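**Thread: Hand-guided vs. teleop demos for cluttered tabletop sorting**
Board: Manipulation / Learning from Demonstration

---

**felt_and_foam** – 20 November 2025

We have 153 demonstrations of a clear-the-table task and the policy is worse than I expected at that number. Parallel gripper, one arm, wrist camera plus a fixed camera. All demos were done by kinesthetic teaching, meaning a person holds the arm in gravity compensation and walks it through the pick and the place.

Rigid objects are fine. Anything attached to a cable fails, and anything that deforms fails about as often as it works. The usual failure is that the gripper closes early and a little high, then continues to the bin with nothing in it.

Before I collect another batch I want to know if I should switch to teleoperation. We have a leader arm from Storine sitting on a shelf. It was bought for another project and I have never used it for data.

---

**kd_tree_surgeon**

Switch. Two reasons.

With kinesthetic teaching your hands are in the fixed camera's view during every demo and absent at run time. The policy sees a forearm next to the gripper for the entire dataset, then it doesn't. You can mask it or replay the trajectories and record the replay, but replay only works if the object ends up exactly where it was. With soft things it won't.

Second, when you push the arm by hand you feel the contact through the arm. You stop closing when it feels right. None of that is in your observations unless you log joint torque and feed it in.

---

**felt_and_foam**

We do replay and record the replay. Torque is logged but not used as an input.

---

**kd_tree_surgeon**

Then the early close makes sense. How many replays did you throw out?

---

**felt_and_foam**

30, all of them cable or wrapper picks. So the training set is short on exactly the things it fails at. I should have seen that.

---

**prestum_owner_7**

I disagree with the blanket advice to switch. I run a Prestum arm and have done both. Teleop through a leader arm adds lag and takes away feel, and new operators compensate by hovering. You end up with long pauses above the object in every demo, and the policy learns to hover as well. Mine would sit over a mouse for four seconds before committing.

Hand guiding gives cleaner approach paths. Fix the camera problem and keep it.

---

**kd_tree_surgeon**

Hovering is an operator training problem. Trim the pauses or have people practice before you record. My first 20 or so demos per operator go in the trash regardless of method.

---

**prestum_owner_7**

Trimming pauses is not free. Cut a pause while the gripper is settling and you have a jump in the state that the arm can't reproduce.

---

**felt_and_foam**

Some context on the layout, as people will ask. Items are spread by hand on a felt-covered table and the arrangement changes between demos. The set includes a power strip, a wired mouse, a fork, a capped bottle, paper cups, a snack wrapper, a ball and a toy brick. The ball sometimes goes on top of something else so the order of picks matters. 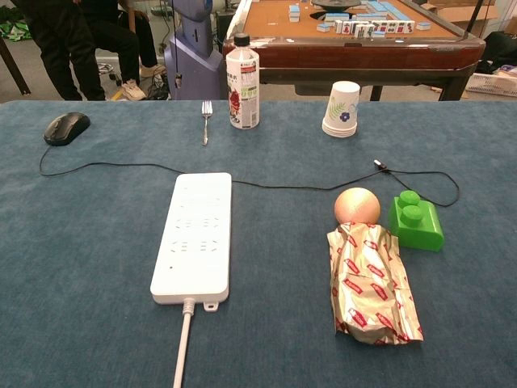

maillard_bench asks whether the mouse and its cable are being taught as one pick or two, and says the answer decides the demo method more than the camera does. If it's one pick, the operator has to grab the body and let the cable trail, and that is easy by either method. If the cable has to be gathered first, hand guiding is miserable with a single arm, as people reach in with the free hand without noticing and the demo is spoiled.

---

**felt_and_foam**

One pick, body first, cable trails. But I never wrote it down, and I now suspect the operators did it differently. At least one of them was going for the connector end.

---

**maillard_bench**

Then you have two strategies mixed in one set and no label telling them apart. Averaging between "go to the mouse" and "go to the plug" puts the gripper somewhere along the cable. Check where your failed grasps land.

We had the same thing on the Maillard bench with bottles. Half the operators took the cap and half took the body. The policy went for the shoulder and knocked it over every time. We wrote a one-page protocol, re-recorded, and changed nothing else.

---

**kd_tree_surgeon**

A multimodal policy head should handle that. It's the standard argument for diffusion policies.

---

**maillard_bench**

It should, with enough data on each mode. With a handful of cable demos that survived replay, I would not count on it.

---

**torque_limit_reached**

Third option nobody has raised: a handheld gripper with a camera on it. No arm in the room during collection. The Brinanton kit does this and we recorded 422 demos with it in November, far more than we ever got from the leader arm in the same hours. The operator feels the contact, and the wrist view at training time looks the same as at run time.

Downsides: people move faster than the arm can, and they use wrist angles the arm can't reach. You need a reachability check after every session. We lose a fair share there.

---

**prestum_owner_7**

And the fixed camera is useless with that setup, so you are wrist-only. On a table where objects rest on each other I would want the overhead context.

---

**torque_limit_reached**

For pick order, yes, that's fair. We gave up on stacked items and separate them first.

---

**felt_and_foam**

Update. I plotted the failed mouse grasps. They are spread along the cable between the body and the connector, as maillard_bench predicted. The wrapper failures are different: the gripper is over the right spot and closes too high, so that one looks like the missing contact signal.

Plan for the next batch:

1. Written grasp rule per object. Mouse by the body, fork by the handle, bottle by the body.
2. Leader arm for the wrapper and anything with a cable, recorded live with no replay.
3. Keep the hand-guided demos for the cup, brick and ball picks.
4. Add gripper current as an input.

---

**prestum_owner_7**

Mixing methods in one set will give you two speed profiles. Resample to a common speed or the policy will switch pace depending on the object.

---

**kd_tree_surgeon**

I'd still redo everything with the leader arm. But item 4 is the one I would do first, and it costs you nothing if the current is already in the logs.

---

**felt_and_foam**

It's in the logs at a lower rate than the joint states. I'll interpolate and retrain on the old set tonight before touching the leader arm.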